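Monday, March 2, 2015

Washing fugitive red out of mill-end wool

The Lodside mill clears its seconds twice a year, and in June I bought 13 hanks of a three-ply in a strong red. The label gave 240 metres per hank and nothing about the dye. My first swatch, washed at 30 degrees with white cotton, turned the cotton pink. The dye was never fully fixed, or the excess was never rinsed out. These are separate faults and the treatment differs.

To tell them apart, soak a short length in plain water at 40 degrees for an hour, change the water and repeat. Excess dye gives a strong colour in the first bath and much less by the third. Unfixed dye gives much the same colour each time. Mine fell off sharply, so I treated it as excess.

Method, per hank:

Tie in four places with undyed cotton, figure-eight ties, not tight. Tight ties leave undyed-looking bands.

Soak in water with a little neutral detergent, 20 minutes, no agitation. Bring the temperature up slowly if you go above 40. Wool felts from sudden changes as much as from rubbing.

Rinse at the same temperature until the water is clear. The worst hank took seven rinses, the best took three.

For unfixed dye, add citric acid and hold just below a simmer for half an hour - this assumes an acid dye, which most commercial reds on wool are. Let it cool in the pan.

I weighed one hank before and after and lost under a gram, so the yardage on the label still stands. The cardigan I have planned (the Asby pattern, third size) needs 2,185 metres, leaving enough for a pocket if I change my mind about pockets.

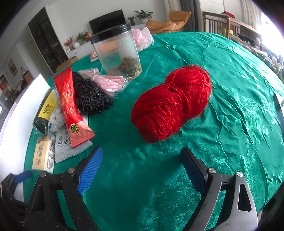 Comments

Norbert Fodor
Did you try vinegar instead of citric acid? I have always used it and can't see a difference, apart from the smell.

Maureen
Mine from the same sale bled after seven rinses. Will try the acid. Is an aluminium pan all right?

Author
Norbert - vinegar works, you need more of it. Maureen - stainless or enamel is safer, aluminium can shift the shade.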